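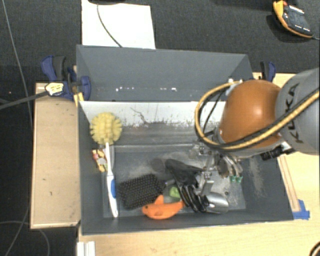

Dendside Adds Second Powder Coating Line at Grandby Plant

GRANDBY, April – Dendside, a contract finisher of steel and aluminum parts, has started production on a second powder coating line at its Grandby plant. The line takes parts up to 344 centimeters long and is open to orders from new and existing customers.

The first line at Grandby was built for small brackets and housings. Longer parts such as rails, door frames and shelving uprights were previously sent out for coating, which added shipping time to each order. These parts will now be cleaned, coated and cured at the plant.

Process

Parts are hung on an overhead conveyor and pass through an alkaline wash, two rinses and a zirconium pretreatment. After drying, powder is applied in an enclosed booth and cured in a gas-fired oven. Oven settings are matched to the powder maker's cure schedule and to the wall thickness of the part. Film thickness is checked on sample parts from every batch, and the readings are kept with the order record.

The oven was supplied by Szabó. Its exhaust passes through a heat exchanger that warms the wash tanks. Sustetti supplied the booth and the powder recovery unit, which returns overspray to the feed hopper when a single color is being run.

Floor space and capacity

The new line occupies 1599 square meters in the east hall. The conveyor carries up to 400 kilograms per hanger. Heavier parts can be quoted as batch work and are coated in the existing walk-in booth.

Both lines use polyester and epoxy-polyester powders in gloss, satin and fine texture finishes. Epoxy primer is available for parts used outdoors or near salt water. Masking of threads, bearing seats and ground points is quoted separately and should be marked on the drawing.

Ordering

Drawings should show material, overall size, hanging points and any surfaces to be left bare. Parts should arrive free of weld spatter and silicone-based oils. Sample panels can be requested before a first order.

About Dendside

Dendside provides powder coating, wet painting and surface preparation for makers of machinery, furniture and storage equipment. Its main plant is in Grandby.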